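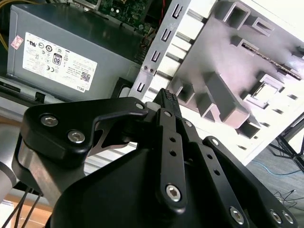 Replacing the power supply in a desktop PC

Applies to: small office desktops with an internal supply. Laptops and all-in-ones are not covered.

Before you buy

Read the label on the old supply and copy down the total wattage, the maximum current on each output, and the part number. The total is less useful than it looks. A supply can have enough watts overall and still be short on the 12 V output, where the processor and any graphics card draw most of their power. Match or exceed the old figure on every output.

Check the connectors next. Many office desktops do not use the standard 24-pin ATX plug. Some use a shorter plug with a different pinout, and a standard supply will not work without an adapter made for that board. Measure the case of the supply as well. A unit that is 2 mm too tall will not seat, and the screw holes will not line up.

An 80 PLUS mark refers to efficiency. It has no bearing on fit.

Removing the old supply

1. Shut down the computer, switch off the supply if it has a switch, and pull the power cord.
2. Hold the power button for ten seconds to drain what charge remains on the board.
3. Open the case. Touch bare metal on the chassis before you touch anything else, or wear a wrist strap.
4. Photograph the cable routing. Include the clips.
5. Unplug the main board connector. Press the latch and pull on the plug, never on the wires.
6. Unplug the processor power connector, then the drives. On some models the drives take power from the board and there is nothing to unplug.
7. Remove the screws at the rear panel. Look for a release tab inside the case – it is often a plain metal tongue that has to be pressed while the supply slides toward the front.
8. Lift the supply out.

Do not open the supply itself. The capacitors can hold a dangerous charge after the cord is out.

Fitting the new one

Reverse the steps above. Start all the rear screws by hand before tightening any of them. Keep the cables clear of the processor fan and push each plug in until the latch clicks.

First start

Connect only the monitor, keyboard and power cord. If nothing happens, recheck the processor connector first. If the fan turns for a second and stops, unplug the cord and look for a loose screw under the board or a plug that is only half seated.

Updated Sun 15 May. Corrections to Carol Haslam.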